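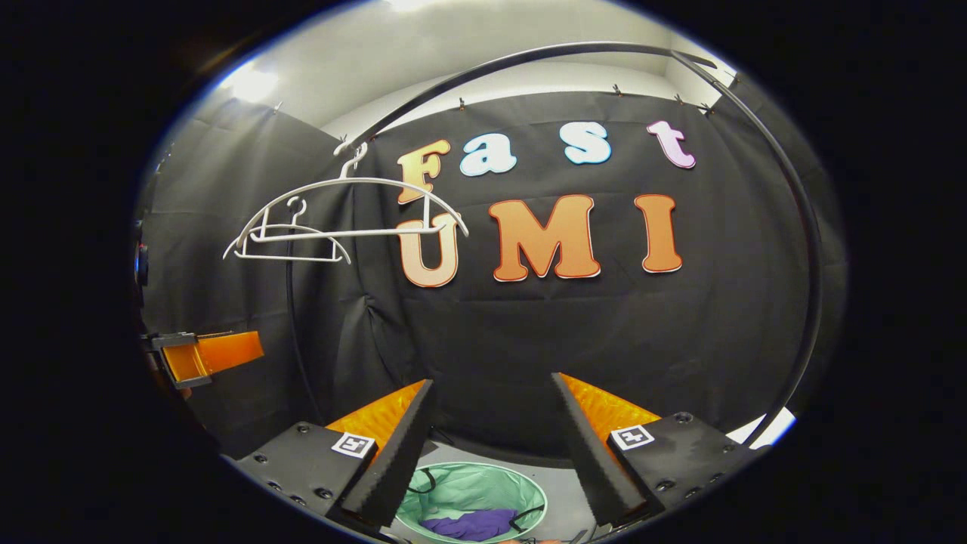

Do movie endings need to be explained at all?
Most of them don't, and the few that do are usually better when you've had a night to chew on them first.

I say this as a person who types "ending explained" into a search bar before the credits are done rolling. I did it two weeks ago with Holo, the little sci-fi drama where the sister comes home from the research station and may or may not be the same sister. The last shot is her hand on the kitchen door. Cut to black. I had my phone out before the music started, and within a minute some guy on a forum had told me she was a copy, it was settled, the clue was in the haircut.

And you know what? I was annoyed for the rest of the night. I'd been leaning toward the other answer! I thought she was the real sister and the family just couldn't stand how much she'd changed. That's a sadder movie, and I liked it more. But once I'd read the haircut thing I couldn't get it out of my head, and now it's the only version I've got.

My friend Prapai Kongkaew hates these articles with a passion (we've argued over this in two different parking lots). Her feeling is that if a director wanted you to know, they'd have shot another five minutes. I think that's too hard on people. Some movies really are confusing, and some of us fold laundry while we watch. I missed the whole business with the letter in Lambrechts because I was looking for a sock, and a decent plot recap saved me from having to start over. 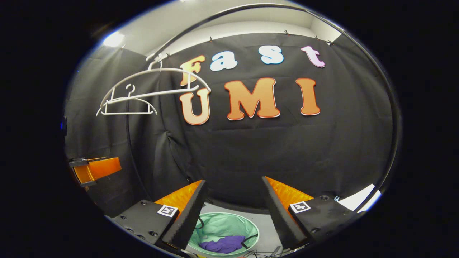
So I'm fine with recaps. What bugs me is the piece that takes an open question and slams it shut. There was one on Gromero back in September that ran 2128 words (I pasted it into a word counter, I was that irritated) and spent every one of them proving that the old man on the ferry was dead the whole time. The movie never says so. Two characters talk to him! One of them sells him a sandwich! The writer waved the sandwich away in a single line - "likely symbolic" - and moved on.

There were 775 comments under it when I looked, and the good ones were at the bottom, where people had quit fighting over whether he was dead and started talking about their own dads. One woman wrote that she'd watched it with her father and they'd come away with opposite endings and never settled it. I would have read 600 more of those.

I also think streaming has made this worse. The credits shrink down into a corner, a trailer starts yelling at you, and there's no quiet stretch left where you can sit and wonder what you just saw. In a theater you at least get the walk to the car. At home I've got roughly four seconds to find the remote, and by then my mood is gone and I'm watching a preview for a baking show.

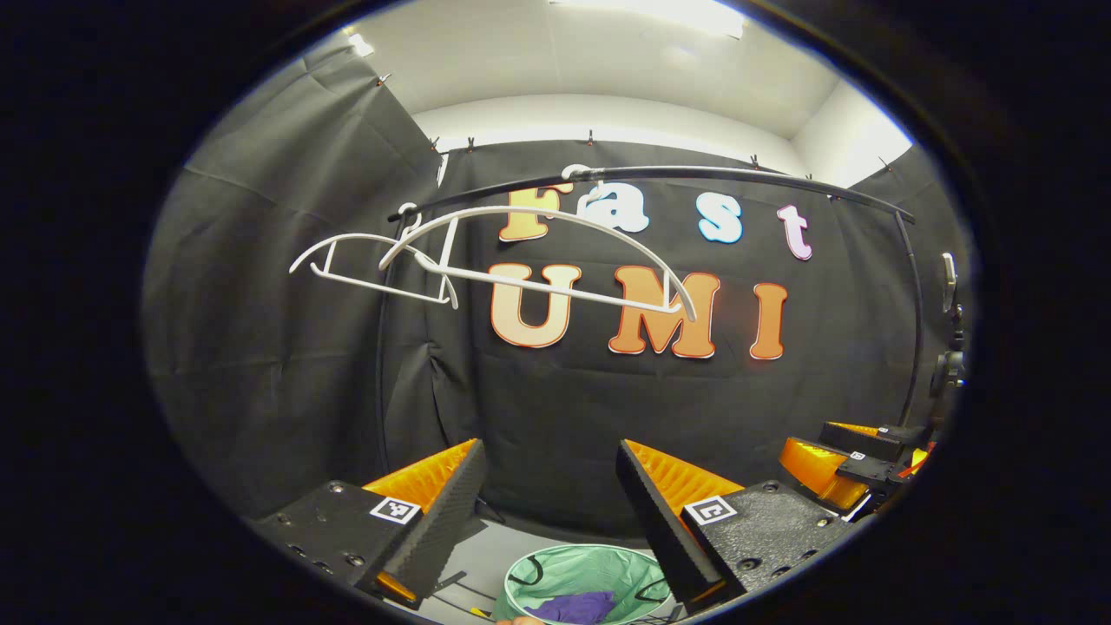
How long should you wait before looking up an ending?
One night of sleep is my rule, and longer if you watched it with somebody and haven't talked it over yet.

I've kept to it since the Holo disaster, with one slip. Herolari got me. It's a three-hour movie with twins in it and I'm only human. But I held out for the others, and I noticed I was still thinking about them at breakfast, which hadn't happened in ages. Prapai says this proves her point. I told her I'm still reading the recaps, just with coffee, and she can pick the next movie if she promises it has an ending.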